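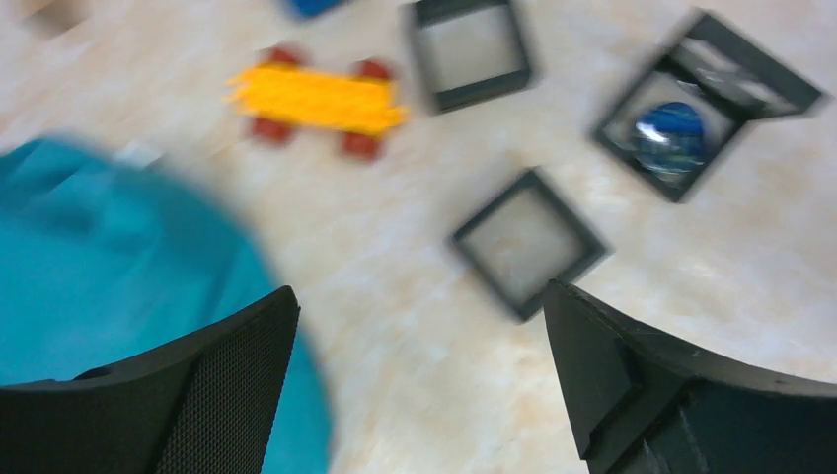 Delphine Mbeki demande si le tissu bleu-vert restera parmi les jouets ou s'il rejoindra la réserve des textiles. Il demeure pour l'instant rattaché à l'espace de jeu au sol, et la question sera reprise lors de la révision de l'inventaire en juillet.

Ludothèque Wilodetti - galerie de l'espace de jeu au sol

La ludothèque Wilodetti met à la disposition des familles et des établissements partenaires un fonds de 1678 références, dont 333 relèvent des jeux de construction. La présente galerie concerne la section réservée au jeu libre, où les pièces à assembler voisinent avec des cubes, des véhicules et des étoffes. Le fonds a été constitué à partir du legs Ibarra, puis complété par des achats réguliers et par les dépôts de l'association Vimomance.

Une petite voiture jaune figure dans la première vue, près de l'étoffe. Les véhicules de ce type sont prêtés montés ou en pièces, selon la demande de l'emprunteur.

Les étoffes ne portent pas de numéro de prêt - elles se consultent sur place et servent de tente, de cape ou de rivière. Leur entretien est assuré par Randi Nordin, à qui doit être signalée toute couture défaite.

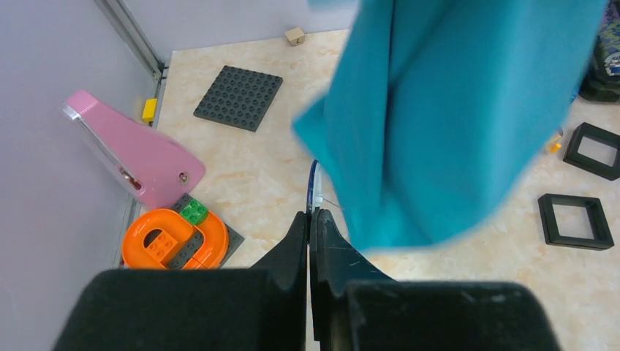 Plaque de base gris foncé, petit cube en bois et pièces de construction, sur le revêtement crème à motif marbré.

Les plaques de base sont rangées à part, dans les tiroirs bas de la salle Wamura. Les briques isolées sont regroupées par format et non par couleur. Une caisse complète en contient environ 2000 et ne peut être empruntée que par une collectivité.

La section est ouverte de 14 h à 18 h. Les demandes de prêt de groupe sont à adresser à Hauwa Ezeani, au bureau 43.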